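A Year With the Wovico Drip Stand

I bought the Wovico Drip Stand last August, in the middle of what my partner Annelies calls my beverage phase. She has said it in front of guests. The phase began with a hand grinder and has so far outlived two kettles, a milk thermometer and a subscription to a box of beans that arrived every fortnight whether we had finished the last lot or not.

For those who have been spared the category, a drip stand is a bracket that holds your coffee cone over your mug. Your mug already does this, for free, by having a rim. The stand does it from a height, so that you can see the coffee arriving. There is also a scale that fits underneath, sold separately, and I will come to the scale.

The Wovico came in a box big enough for a pair of boots. It contained a base, an upright, a ring, a bag of nine screws and a booklet in which the company's founder talks about patience. Assembly calls for seven screws. I have kept the other two in the cutlery drawer ever since, in case the stand turns out to have needed them, and Annelies has moved them to the bin once and been spoken to.

Once together it is a handsome object. The upright is brushed steel, and the ring slides up and down it with a pleasing resistance for the first month and no resistance at all after that. Mine now begins a pour at the top setting and finishes it somewhere near the middle. Wovico's help page suggests tightening the collar. The collar takes a hex key of a size I do not own and which was not in the box, although a leather loop to hang the hex key from was.

As for the coffee, it tastes the same. I know this is the point where a reviewer is meant to find notes of stone fruit. I brewed the same beans from the same grinder with the cone on the stand and with the cone sitting on the mug, and asked our neighbour Alois Hollenstein to taste both with his eyes shut. He said the second one was colder. He then asked if we had any tea.

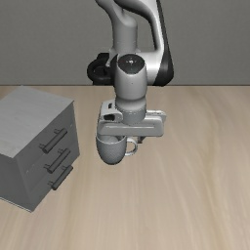
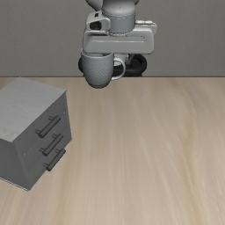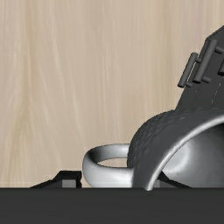
Clearance is where the stand goes from harmless to annoying. The booklet promises it "welcomes any vessel", and the maker has plainly only ever met short ones. My Vusbridge travel cup goes under if I take the ring to its highest notch, where it stays for as long as I hold it there. A squat espresso glass sits so far below the cone that the splash reaches the toaster. The only thing that really suits it is an ordinary grey mug with a handle, and even that has its troubles, the base being narrow enough that I have clipped the handle with my sleeve more than once and ended up with the whole business lying on its side, handle out to the left, like the last mug up there. I lost a full brew that way on a morning when I had been up since five and was in no mood for the founder's views on patience.

Cleaning is fine if you are the sort of person who enjoys a crevice. The groove where the upright meets the base collects a brown paste that no sponge can get at. I use a toothpick. The drip tray, which is the one bit that gets properly dirty, can't go in the dishwasher. The upright, which never gets dirty, can.

Now the scale. It is an extra, it takes a flat round battery that our local shop keeps behind the counter with the razor blades, and it reads up to 1000 grams. It is a decent scale. It weighs flour very well. Under the stand it has a habit of switching itself off at the exact moment you look away to check the time, and it won't tell you what it had got to. I have gone back to judging by colour, as my grandmother did with her old Rallstead percolator, a machine she disliked for 17 years and would not hear a word against.

Wovico would like you to know that its design is inspired by a laboratory stand of 1832. I can believe it. It has the air of something designed before anyone had a kitchen counter with cupboards over it. On ours it has to be pulled forward to get the kettle in above the cone, then pushed back so the cutlery drawer can be opened without an elbow meeting steel. If you have an island bench, ignore this paragraph, and enjoy your island bench.

I did try to return it. The returns desk answered quickly and courteously and offered me a discount on a second stand, in walnut.

What I would buy in its place is a plain plastic cone with a wide flange, from any hardware shop with a kitchen aisle. It sits on the mug. It weighs nothing, it goes in the dishwasher, and when you have finished you can put it inside the mug and the mug inside the cupboard. If you must have a stand, look for one with a heavy base and a notched upright instead of a sliding collar, and take your favourite mug with you to the shop.

Two stars out of five, one of them for the leather loop, which now holds the shed key.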